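3.2 Surfaces of the washing place

The second group of surfaces in our study belongs to the bathroom. In the interviews people spoke a lot about the kitchen and very little about the sink where they brush their teeth. When we asked directly, many of them answered that this sink "cleans itself", because water and soap run over it every day. We wanted to know whether their cleaning habits follow this idea.

We asked the 14 households of the Hiebert building to tell us, step by step, how they clean the vanity top. We did not give them a list of parts, so that they could use their own words. Almost all of them started with the basin, and after it they named the faucet. The flat deck behind the basin was named less often, and the raised ledge against the wall was named by only three households before we asked for it. One woman said that for her the ledge "is already the wall" – and the wall she cleans only in July, before her family comes.

The form of the furniture can explain a part of this. Figure 4 gives the type of vanity top which we discuss in this section. Basin, deck and backsplash are all white, and the eye does not find a strong border between them. The chrome parts are different. They shine, and a water spot on them is noticed quickly. 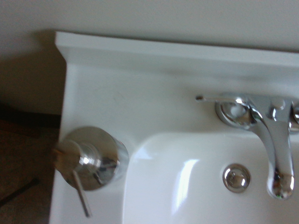 Figure 4. White vanity top with raised backsplash, single-lever faucet and round drain stopper.

The place where the faucet stands on the deck needs a special remark. A cloth goes easily along the spout and the lever, but around the base the hand must turn, and the space toward the ledge is narrow. Nine households told us that they use an old toothbrush there. The others wipe in front of the faucet and leave the rear side for another day. McKinnon (Réjean McKinnon, personal communication) has observed the same habit in the Toltis apartments, where the sinks are of an older form with two handles.

The drain stopper also divides our households. Some consider it a part of the basin and wipe over it in the same movement. Others lift it out and wash it separately, but they do this when the water runs slowly and not on a fixed day. We did not find a connection with the age of the person or with the size of the household.

Finally, the open side of the vanity top, next to the floor, was described as a place for "later". Dust and hair collect in such a gap, and people clean it together with the floor, with a broom or a vacuum cleaner. In our coding we therefore counted it as floor work. The results for the floor itself are given in Section 3.3.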